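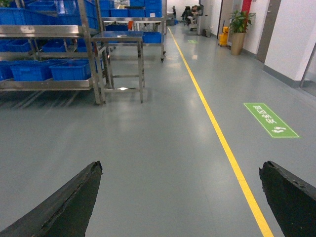
How Things Work: Places

Why Is There a Yellow Line on the Storeroom Floor?

A storeroom is a place where things wait until someone needs them. Big storerooms can be busy, so the floor has a job to do too. It tells people where to go.

Look for the bright yellow line. On one side of it is a steel rack with blue crates on its shelves. On the other side is a walkway. The line marks where storage ends and walking begins.

The green signs are in the walkway. The nearer one has white Chinese writing and a small footprint. Even if you can't read the words, you can probably guess what feet have to do with it. Small pictures like this are useful in places where people speak different languages.

Why blue crates?

Crates that are alike are easy to stack and easy to swap. The Brimwood storeroom has 1,205 crates, and any one of them fits on any shelf. Open tops let workers reach in without taking off a lid. Ribs on the sides of a plastic crate help it stay stiff when it is full.

Why is the floor so shiny?

The gray floor has a smooth coating called epoxy (say "ee-POX-ee"). It starts as a thick liquid and dries hard. Dust sweeps off it easily. A shiny floor also reflects the lights overhead, and you can see them in it as soft white patches.

Try it at home

Use tape to mark a path across your bedroom floor. Ask a grown-up which tape is safe to use. Keep toys on one side and walk on the other. Leave it down for 3 days and see if the path stays clear.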